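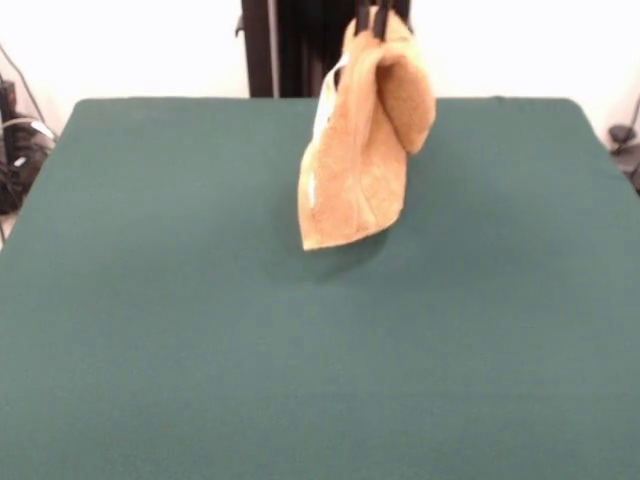
One reader of our first draft wondered whether the finger pads on the Arnier cell really needed a schedule of their own, or whether we could simply change them when the grasps began to slip. We were fond of that idea ourselves for a while, and we did try it in January, but by the time a slip is plain to see the pads have usually been glazed with lint for quite some time, and the grasp records from those last hours are hard to trust.

3.3 Care of the gripper and work surface

So we now wipe both fingers at the start of every session, check the gap between them with the Calitis gauge, and fit new pads after 632 grasps. One set in the Yakubu trials was retired early, at 568, when a corner had begun to lift (we kept it, and it still sits in the drawer with the spare screws). The green surface gets brushed in one direction only and is pulled flat again before the arm is homed. Once the pads are changed we repeat the closing check three times on a piece of soft cloth, slowly, with a hand near the stop.
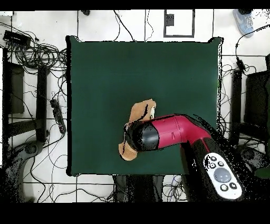 Figure 3. Gripper pressed into the crumpled tan item over the green work surface.

Cables are looked over last of all, with the power off, and any tie that has gone stiff is replaced.

Papers > Robot Cells > Upkeep

Related items
Jollby pad materials: wear notes
Homing a single arm after a pad change
Lint and grasp records

Contact | Back to top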